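Moltik Planner
Motion planning and contact control for two-arm cells

Home > Software > Planning > Moltik Planner

Moltik is a planning package for robot cells that handle parts with some give in them: hoses, cuffs, sleeves, seals. It takes a joint-level model of the cell, a target fit between two parts, and a force limit. It returns a path and a contact routine that your controller can run.

Most planners treat a held part as a rigid extension of the gripper. Ribbed hose bends at the grip and droops past it, so the end of the part is seldom where the model puts it. Moltik keeps a separate estimate of the part's tip and updates it up to the moment of contact. The final approach is planned from that estimate.

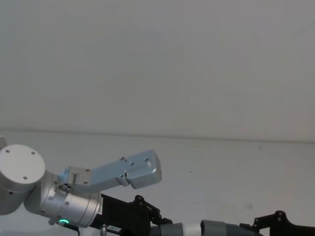 Hose work with silver arms against a plain wall.

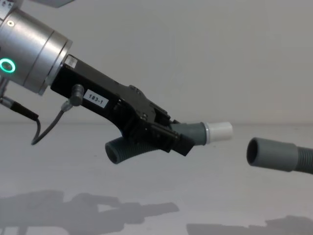 What the package includes

Path planner. Plans for one or two arms with cables and hoses entered as keep-out volumes. Replans from the current pose if a path is blocked.

Tip tracker. Reads one or more color cameras. Fixed and arm-mounted views can be mixed. Plain backgrounds give the best results, and glossy metal close to the part can slow it down.

Contact routine. Runs at 200 Hz. Searches for the opening, aligns, then pushes to the set force. If the limit is reached early, it backs off and reports the pose.

Adow log viewer. Plays back joint data, force and camera views on one timeline. Included with every license.

Requirements

Linux workstation with 17 GB of free disk space
4 processor cores or more
Joint position and torque feedback from each arm
Camera calibration file (Klinhom format, or convert with the supplied script)

Licensing and support

One license covers one cell, with any number of users. Order code 2663. Updates are included for the first year. Existing users should export their part models before installing, as the older model files need to be converted.

Setup questions go to Duangjai Thammasiri at Amirbridge. Please send the cell model and a short Adow log with your message.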